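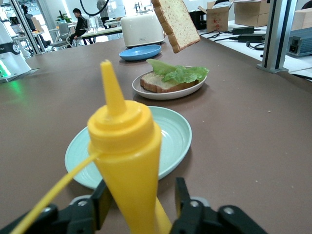

黄色いボトルと、レタスをのせたパン。後ろにトースター。

3月22日

前の記事から、ずいぶん間があいてしまいました。日本語で長い文を書くのは久しぶりなので、変なところがあったら教えてください。辞書を横に置いて書いています。

今日のテーマはサンドイッチです。前に鍋料理のことを書いたとき、コメント欄で「ふだんのお昼は何を食べているのですか」と聞かれました。ふだんのお昼は、サンドイッチです。とても簡単なもので、パンとレタスとマスタード、あとは冷蔵庫にあるものを一つか二つはさみます。それだけなので記事にするほどのことではないと思っていましたが、書き始めたら意外に長くなりました。

私が生まれた町では、サンドイッチというと、かたくて長いパンを横に切って、中にハムやオムレツを入れたものでした。四角い食パンのサンドイッチは、子どものころは病院の売店で見るくらいでした。だから日本に来て、コンビニの棚に三角のサンドイッチがきれいに並んでいるのを見たときは、少しびっくりしました。白くて、やわらかくて、耳がありません。最初の一年はあれをよく買いました。今は自分で作るときは耳を残しています。耳のところをかむのが好きだからです。

まずパンの話をします。

パンは近所のBrevoraという店で買っています。食パンが一斤216円です。この店は夫婦でやっていて、午前中に行かないと食パンはだいたい売り切れています。切り方を聞かれるので、最初のころは緊張しました。「何枚切りにしますか」という質問の意味が分からなくて、「2枚ください」と答えてしまい、お店の人をとても困らせました。一斤を何枚に分けるかという意味だと知ったのは、その後です。私の国では厚さの話をするとき、指で「このくらい」と見せます。枚数で厚さを言うのは算数の問題のようで、慣れるまで時間がかかりました。数が大きいほど薄くなる、というのが頭の中で逆になるのです。

サンドイッチには、私は薄いほうを選びます。厚いパンは焼いてバターをぬって食べるとおいしいのですが、二枚で何かをはさむと口が疲れます。つぶつぶの入ったパンがある日は、それを買うこともあります。

次はお皿の話です。

サンドイッチを作るとき、私はまな板をあまり使いません。お皿の上で作って、そのままお皿の上で食べます。洗い物を減らすためと言いたいところですが、お皿を何枚も出すので、たぶん減っていません。

テーブルに出すのは、白と、水色と、うすい緑のお皿です。うすい緑は、日本語で何と言えばいいか迷います。ミント色と書けば通じるでしょうか。若草色という美しい言葉も習いましたが、それより白っぽい色だと思います。友だちのNusratさんに聞いたら、「歯みがき粉の色」と言われました。それも合っていますが、食べ物の記事なので、ここではミント色にします。

お皿はPrurnonという雑貨屋で買いました。一度に全部買ったのではありません。最初に白を買って、次の年に水色を買い、最後にミント色を買いました。三枚で2,000円を少し超えました。同じ色でそろえるほうが美しいという人もいますが、私はばらばらの色のほうが使いやすいです。白にパンを置いて、水色にはあとで切ったものをのせる、というふうに、色で役目が決まるからです。ミント色はレタスのためのお皿にするつもりで買いましたが、レタスはたいてい、そのままテーブルに置いてしまいます。
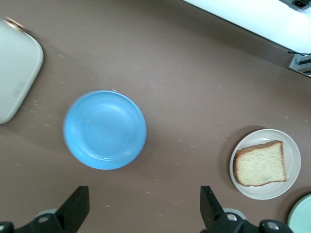

白いお皿にパンが一枚。水色のお皿はまだ空です。

テーブルは茶色です。濃い茶色で、小さくて白っぽい点があるととても目立ちます。パンを扱うテーブルとしては、たぶん一番よくない色です。パンくずが落ちると、夜空の星のように見えます。きれいに言いすぎました。ふつうに、掃除をしていないテーブルに見えます。

母はパンくずを手のひらで集めて、窓から鳥にあげていました。私は今の住まいではそれができません。小さいブラシとちりとりを引き出しに入れて、食べ終わったらはきます。ぬれたふきんで最初にふくと、パンくずがふきんについて、次にふいた場所にまた移ります。この順番に気がつくまで何か月もかかりました。先にはいて、次にふく。日本では「はく」と「ふく」の発音がよく似ているので、誰かに説明するときに必ず間違えます。

作る順番も書いておきます。レシピというほどではありません。

一、パンを袋から出して、白いお皿に一枚だけ置きます。

二、もう一枚はトースターに入れます。両方焼くときもありますが、私は片方だけ焼くのが好きです。下がやわらかくて、上が少しかりっとします。

三、焼いている間にレタスを用意します。洗った後、水をよく切ってください。レタスがぬれているとパンが水を吸って、食べるころには紙のようになります。

四、マスタードをしぼります。

五、レタスをのせて、好きなものをのせて、上のパンをかぶせます。

前は二の前に三をしていました。でも、パンを焼く時間は立って待つだけなので、もったいないと思って変えました。

マスタードについては、少し長く書きたいです。

私は黄色いボトルに入った、しぼって出す種類が好きです。先が細くとがっているので、線がかけます。レストランで働いていたころ、先輩のKojo Kwofieさんという人が、とても早い手でパンに波の線をかいていました。端から端まで、一回も止まりません。私がまねをすると、途中で空気が入って、ぷすっと音がして、点々になります。Kojoさんは、使う前にボトルを逆さにして、一度だけ軽く振ればいいと教えてくれました。言われたとおりにすると、たしかに点々になることは少なくなりました。でも、ときどき強く振りすぎて、ふたのところに黄色いものがたまります。それで手がよごれて、冷蔵庫の取っ手もよごれます。

粒の入ったマスタードのほうがおいしいと言う人もいます。それはそのとおりで、肉の料理のときは私も粒のほうを使います。ただ、レタスが主役のサンドイッチには、あのすっぱくて軽い黄色のほうが合うと思います。これは好みの問題なので、けんかはしません。Faisalさんとは一度しました。彼はサンドイッチにマスタードを入れること自体に反対で、マヨネーズだけでいいと言います。彼がうちに来る日は、マヨネーズも出します。

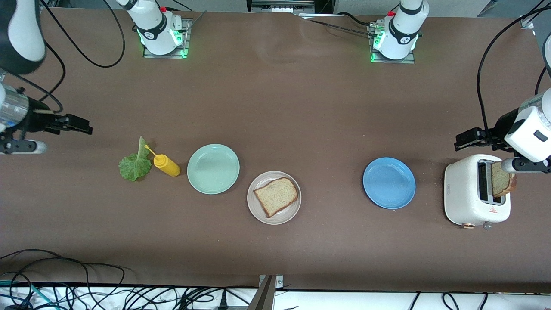
物を置く場所のことも、時々考えます。私は食べ物とお皿を、手前に山にしないで、横に一列に並べるのが好きです。前のアパートの台所はとても狭くて、パンの上にお皿、お皿の上にレタスの袋、という状態でした。何かを取るたびに、別の何かを先にどけなければなりませんでした。今は横に長い場所があるので、使うものを並べてから始められます。料理の本には「材料を先に全部そろえましょう」と必ず書いてありますが、広さがない家では、それはなかなか難しいことです。

並べる順番は、そんなに厳しく決めていません。ただ、トースターは端に置きたいです。熱くなりますし、コードもあるので、真ん中にあると手が当たりそうでこわいです。マスタードは立てて置くべきだと思いますが、使った後は急いでいるので、よく横に寝かせてしまいます。寝かせたまま忘れて、次に取ったときに最初の一滴が水っぽいことがあります。あの水は何でしょうか。英語では名前があるそうですが、日本語では見つけられませんでした。知っている方がいたら教えてください。

トースターのことも質問がありました。私が好きなのは、パンを上から縦に入れる形です。日本の友だちの家では、パンを横に寝かせて焼く、小さいオーブンのようなトースターをよく見ます。あれはもちやグラタンもできるので便利です。チーズをのせて焼くこともできます。縦に入れる形では、それは絶対にできません。一度、夜中に眠い頭でやってしまいそうになり、入れる直前に止まりました。

それでも縦の形が好きなのは、パンが飛び出す音のためです。がちゃん、と鳴ります。あの音を聞くと、私は祖父の家の朝を思い出します。祖父のトースターはとても古くて、片側しか熱くなりませんでした。だから途中でパンを裏返さなければなりません。私が上を片方だけ焼くのが好きなのも、もしかしたら関係があるかもしれません。いま書きながら気がつきました。

焼き具合の数字は、パンによって変えます。買った日のパンは水分が多いので少し長く、次の日のパンは短くします。三日目からは冷凍したものを使います。冷凍するときは一枚ずつラップで包みます。まとめて冷凍して、後で包丁で離そうとしたことがありますが、手を切りそうになったので、もうしません。

レタスは、葉の端がくしゃくしゃした種類をよく買います。丸いレタスのぱりぱりした感じも好きですが、パンの上で平らになりません。一番上のパンがだんだん斜めになり、切るときにすべって落ちます。くしゃくしゃのほうは、葉がパンからはみ出しても、見た目がかわいいです。真ん中の太いところは、指で軽く押してつぶすと平らになります。

切り方は、急いでいるときは切りません。大きいまま両手で持って食べます。人が来るときだけ、斜めに切って水色のお皿に移します。包丁はパン用の波の刃を使い、押さないで、前と後ろに長く動かします。「押さないで引く」と習いましたが、私の包丁は押すときにもよく切れるので、この教えが正しいかどうか分かりません。

最後に、お金のことも少しだけ書きます。去年の四月から、お昼の食費をノートにつけています。サンドイッチの材料だけを足してみたら、先月は3,113円でした。パンとレタスと、マスタードを新しく買った分です。ハムとチーズは夜にも使うので入れていません。このやり方でいいのか分かりませんが、夜の分と分けるのは大変なので、そうしました。レタスの値段は週によってとても変わります。高い週は、きゅうりにします。

次の記事では、Rizwanさんに教えてもらった豆のスープのことを書くつもりです。豆を一晩水につけるのを二回続けて忘れたので、まだ作れていません。

コメントで、みなさんの家のパンの厚さも教えてください。何枚切りかで答えてくださって大丈夫です。もう意味が分かります。

Montserrat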